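Duvesska -- porte ouverte, poste cuisine
Fiche de contrôle avant visite, 22 septembre 2018
Zone : plan de travail et bras
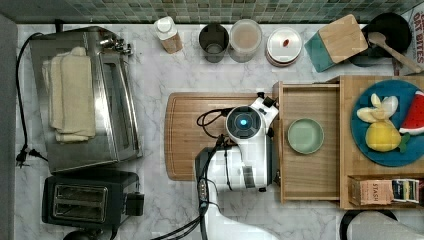
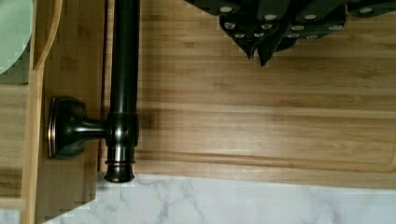 Rédaction : équipe sécurité Drultell, relu Flurley

1. Arrêt d'urgence : OK, testé 2 fois.
2. Câbles du bras : à surveiller, boucles aux articulations. Revoir en novembre.
3. Vitesse démo : 50 %. Pas 60, même si on demande.
4. Couteaux, manches noirs : à retirer avant l'entrée du public -- pas négociable.
5. Mini-four : serviette posée dessus, a enlever. Débrancher.
6. Fruits factices : OK, restent sur l'assiette bleue.
7. Balisage : 3 m, ruban manquant coté Fawzy. A refaire.

Avis : favorable sous reserve points 4, 5 et 7.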